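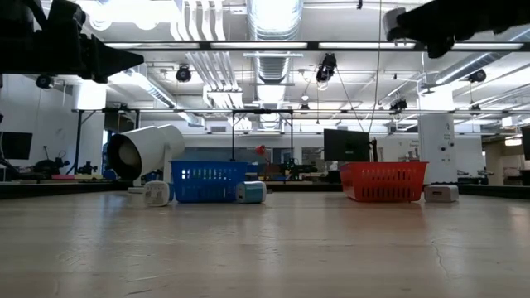

My town voted last April to keep its bulk trash pickup, and the margin was 23 votes. I was on the winning side and I still think we had the wrong argument. Both camps talked about cost. The people who wanted to end the pickup said it was too expensive, and the people who wanted to keep it said it was cheaper than cleaning up the woods behind the Tolledero shopping center. Very little was said about why a town of our size puts so many working things on the curb in the first place.

I think a large part of the answer is that we can't get parts.

Three years ago the water pump on my washing machine failed. The machine was a Huvon, nine years old, and it had never given me trouble. The pump is a plastic piece that fits in one hand. I took the back off, found the part number, and called the company. They told me the pump was no longer sold separately. I could buy the full lower assembly for 400 dollars, with a wait of six weeks, or I could look into a new machine. The new machine cost 951 dollars delivered, and they would haul the old one away at no charge. I held out for a while. I drove laundry to my sister's house for most of a month. Then I bought the new one.

I don't think I was cheated. Everyone I talked to was polite, and the price of the assembly was printed in a list they were willing to send me. But I threw away a steel cabinet, a good motor and a drum with years left in it, all on account of a pump. Multiply that by every street in town and you get the line of trucks on pickup morning.

The usual reply is that people don't want to fix things anymore. I don't believe it. The repair counter at Bassi Hardware used to have a line out to the paint aisle before it closed. People brought in lamps, fans, vacuum cleaners and mixers. It closed when the man who ran it retired and the store could not find anyone to take over. The clerk told me the bigger trouble was that almost 80 percent of what came in could not be fixed at a price the customer would pay. The labor was fine. The part either did not exist or came bundled with five other parts that were not broken.

Another reply is that modern products are better and safer because they are sealed and built as one piece. Sometimes this is true. I would not want to open up a microwave oven, and I'm glad the one in my kitchen makes it hard. A sealed case also keeps dust and water out. But a washing machine pump is not sealed for my safety. A vacuum cleaner belt isn't either, and neither is the battery in a cordless drill. These are wear items. The people who designed them knew they would wear out, and probably had a fair idea when.

What I would like is a simple rule. If a company sells a household machine, it should sell the parts that wear out, one at a time, for as long as such a machine can be expected to run. Put the part numbers in the manual. Put a price next to each one. If the price is high, print it anyway, and let people see it before they buy the machine. I would have paid more for the Huvon if I had known I could get a pump for it, and I would have picked another brand if I had known I couldn't.

I have heard that this would raise prices. It may. Keeping a shelf of old parts costs money, and so does the person who packs them. But we already pay for the other arrangement. We pay at the register every few years, and again in taxes when the trucks come around. The landfill out on Fleveck Road was supposed to last until my grandchildren were grown — it is now due to close before the oldest finishes high school.

The town can't write a parts rule by itself. The state can, and the bill that died in April would have been a decent start, even with its long list of exceptions. I hope it comes back with fewer of them. Until then I'm keeping a box in the garage with two belts, a door switch and a set of hoses for the new washer, all bought while the company still sells them. They would not sell me a pump.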